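Postgate Linens List
Message 1546
From: Hrefna Østergaard
To: Postgate Linens List
Date: 2018-12-30
Subject: Re: Yellow lines along the folds

Seija Koskela wrote:

> I took the good tablecloths out of the hall closet in December and three of
> them have yellow-brown lines exactly where they were folded. They were clean
> when I put them away, or at least they looked clean. One is plain white linen
> damask from my mother-in-law, the other two are printed cotton and much newer.
> I ran the damask through a normal warm wash and the lines got lighter but did
> not go. Lempi says to use chlorine bleach and be done with it. I am not keen.
> Also, what do people do about storage? Mine sit on a bare pine shelf, folded
> in eighths, and they only come out once a year.
>
> Seija

Seija,

Please hold off on the chlorine bleach, at least for the damask. It will whiten the cloth for a while, but it weakens linen, and the fold is already the weakest part. I have a runner that split along the center crease after two rounds of it. It did not split in the wash. It split on the ironing board afterward.

What you describe sounds like two separate problems that end up in the same place. One is leftover detergent or starch that was never fully rinsed out. It turns yellow over time, and the creases hold more of it than the flat parts. The other is the pine. Bare wood gives off acid, and anything that lies against it for years will pick up color, usually on the bottom layer and along the outer edges. If your lines are darkest on the side that faced the shelf, the wood is at least part of it.

For the damask I would do this. Fill the bathtub with cool water, enough that the cloth can move around freely, and leave it overnight with nothing added. In the morning the water will probably be the color of weak tea. Drain it and do it again until it stays clear. Press the water out with your hands, and don't lift the cloth by one corner while it is full of water.

After that, use an oxygen powder. I use Bekix because Skellinis carries it and it has no perfume, but any plain one should do. Dissolve it fully in hot water first, then add cool water until you can keep your hand in it. Soak six to eight hours. Rinse until the water no longer feels slippery, and then rinse one more time. If there is still a line, wait a few days and repeat it.

For the printed cottons, test the color first. Wet a spot on the hem, press a white rag on it for a minute and look at the rag. Greens and reds are the ones I have had trouble with. Pale prints are harder to judge than dark ones, and a small loss that you would miss on a navy cloth will show up as a washed-out patch.
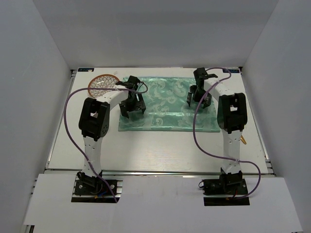 Mint-green patterned cloth on a white tabletop.

If color comes off on the rag, stay with the plain cool soak and skip the powder. You may have to live with a faint line. On a busy print it hardly shows once there are plates on it.

Do not iron any of them until the lines are gone or you have given up on them. Heat sets whatever is left in the cloth. I dry mine flat on towels and leave them wrinkled until the day they are needed.

On storage, I have changed my habits twice. For years I did what you do. Then Ulla Lindqvist told this list about rolling, and I now roll everything that will fit. You want a cardboard tube at least as thick as your wrist, covered with a layer of washed cotton sheeting or acid-free tissue. Roll the cloth right side out and not too tight, then put another piece of old sheet over the whole thing and tie it with cotton tape. Pentti Lindqvist gets the tubes from the carpet department at Sotomayor, where they are thrown out, and cuts them down with a hand saw. They are plain brown cardboard, so the covering matters.

Large cloths that won't fit on a tube can be folded, but fold them in thirds one year and quarters the next. Put a loose sausage of tissue inside each fold. Seal the pine shelf or line it with something. I used heavy undyed cotton and I wash it every spring.

No starch before storage, please. Starch it when you take it out. Silverfish like starch more than they like linen.

Clear a good-sized surface before you start rolling. The kitchen table was too narrow for me and the cloth dragged on the floor on both sides. Something smooth and light in color is best, as you can spot a stain on the underside of a thin cloth much more easily.

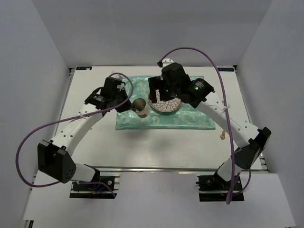 White tabletop with a few objects toward the back.

Lempi, I don't mean to pick on you about the bleach. On cotton dish towels I use it too. But a damask of that age would cost Seija 200 dollars or more to replace, if she could even find the same pattern.

Seija, could you tell us whether the lines are darker on one side? And do you have hard water? If so I would add a splash of white vinegar to the second-to-last rinse, never to the soak with the powder in it.

I still have some tissue left over from the fall order if you need a few sheets. Write to me off list.

Hrefna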